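Rorville Computer Refresh: Gallery

Updated 1 Feb 2022

The Rorville reading room is getting its Dell towers back in service, 20 in all. Work began in July at the Prisham workshop. Click a picture for the larger version. 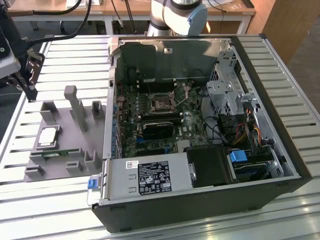
Dell tower on its side, cover off and CPU socket open.

Each machine gets a new processor and 9 go back with extra memory as well. Fresh thermal paste goes on before the heatsink.

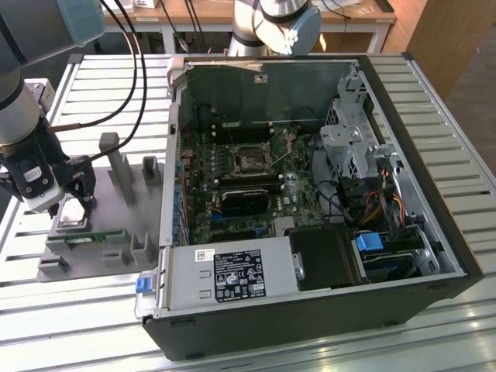
Nuthatch47: Will the old processors be for sale? I could use one for the same model.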